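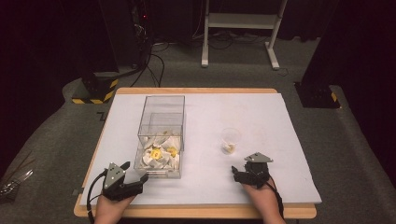 Left gripper loses its jaw encoder in the middle of a pick and the recording stops. It is always the left unit; the right one has logged clean since March. The task is moving small yellow pieces between the paper-filled clear box and the plastic cup on the foam board, one gripper in each hand. The cable on the left unit loops out and runs down past the hand toward the lower left, and my first suspicion was strain at the connector. Both units are the same build: black body, black jaws, gray triangular plate on top, one cable each to the logger.

Posted by Su-bin Kong in Build Help, March
4 replies | 2 shares

Setup
Logger: Griseo, home build, two channels
Firmware: Flostus 15
Jaw encoder: magnetic, I2C, read over the main cable
Location: shared workshop, bench in the carpeted bay

Symptom
Jaw position freezes at its last good value. Two seconds later the logger raises error 103 (encoder timeout) and closes the file. Reseating the cable clears it. So does a power cycle. Leaving it alone does not.

Steps to reproduce
1. Start a recording with both units connected.
2. Reach into the box with the left gripper, jaws down.
3. Rotate the wrist inward and close on a piece.
4. Repeat. The fault shows up within 33 picks, sometimes on the first.

Already tried
Swapped the logger ports. Fault stays with the left unit.
Reflashed both units from the same file. No change.
Left unit stationary on the bench overnight, recording. No fault.
Cleaned the connector contacts. No change.

Expected: continuous jaw data for the whole session.
Observed: see above.

Reply, Man-sik Moon
Port swap rules out the logger input. Did the cable move with the unit when you swapped ports, or did you exchange cables as well? Those are separate tests. Please also post the raw error counter, which Flostus keeps even when the file closes.

Reply, Su-bin Kong
Cable moved with the unit. I have now exchanged cables and the fault is still on the left, so the cable itself is cleared. Error counter attached to the ticket. It shows NACKs in short bursts, then nothing at all until reset.

Reply, Halldóra Steinarsdóttir
Bursts followed by silence look like an intermittent supply to the encoder, with the chip coming back up unconfigured. Flostus writes the encoder configuration once at boot and never checks it again. Open the body and look at the four-pin header under the triangular plate. On the Pyo carrier board the 3.3 V pin sits next to one of the plate screws. If the screw is too long it lifts the corner of the board and loads that joint. A wrist rotation with the jaws closed would be enough to flex it.

Test without soldering: remove that one screw, leave the rest in, run the pick sequence again.

Reply, Su-bin Kong
Screw removed. Two full sessions without error 103. Put it back, fault returned on the ninth pick. Under magnification the 3.3 V joint has a ring crack. The right unit has shorter screws in the same holes. I assembled them on different days and must have used two bags.

Resolution
Reflowed all four header pins on the left unit. Replaced the plate screws with the short type. Added a printed clip on the left body to take the cable load off the connector. It was not the cause, but the loop pulls when the arm is low.

Retest: three sessions, both hands, no timeouts. NACK counter at zero on both channels.

Open item
Firmware should re-read the encoder configuration after any NACK burst and rewrite it if blank. Filed separately against Flostus, assigned to Gil-soo Maeng. Until that is merged, a brief supply dropout will still end the recording.

Status: closed, hardware
Last edited 4:40 pm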